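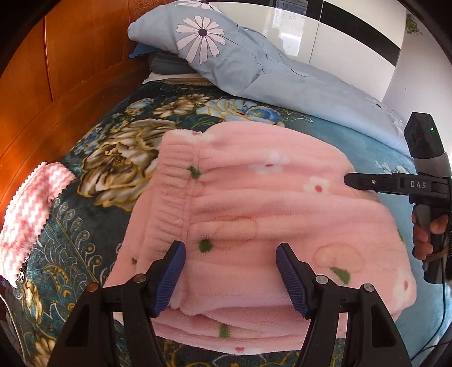
What was the balance of the winter coat and bedding fund at the end of May? It was 3,237 dollars, after the payment to Moynihan for storage.

Minutes, Horwood Tenants' Association
Meeting opened at 7:00 p.m. in the ground floor room. Chair: Korkor Agbeko. Minutes: Gifty Ackah.

1. Previous minutes
The minutes were read and accepted with one correction. The name of the street is Dotenden Road, not Dotenden Lane.

2. Money
The chair presented the numbers. The laundry machines brought in 1,573 dollars. The repair of the front door lock cost 533 dollars. One member asked why the lock was not paid by the owner. The chair answered that a letter was sent to the owner and we are still waiting for the reply.

3. Heating
Four apartments on the Tunia side reported that the radiators make noise at night. The chair will ask the building office to send a technician before the cold season. Members are asked to write down the hours when they hear the noise.

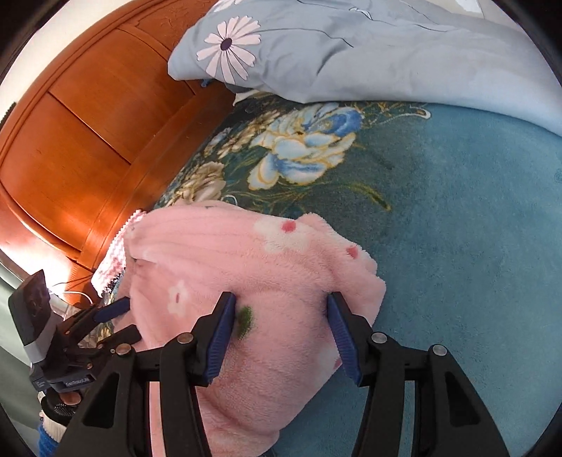 4. Bedding collection
The collection will be open again in September, and the drop-off place stays the same. Gifty Ackah reminded the members that bags must be closed and have the apartment number on them. It was discussed which things we can accept. Fleece, like the pink one on the teal carpet, is welcome in any color. Pillows are not accepted. A motion to accept curtains did not pass.

5. Other matters
The bicycle room key is missing again. Whoever has it, please return it to the chair.

Meeting closed at 8:20 p.m.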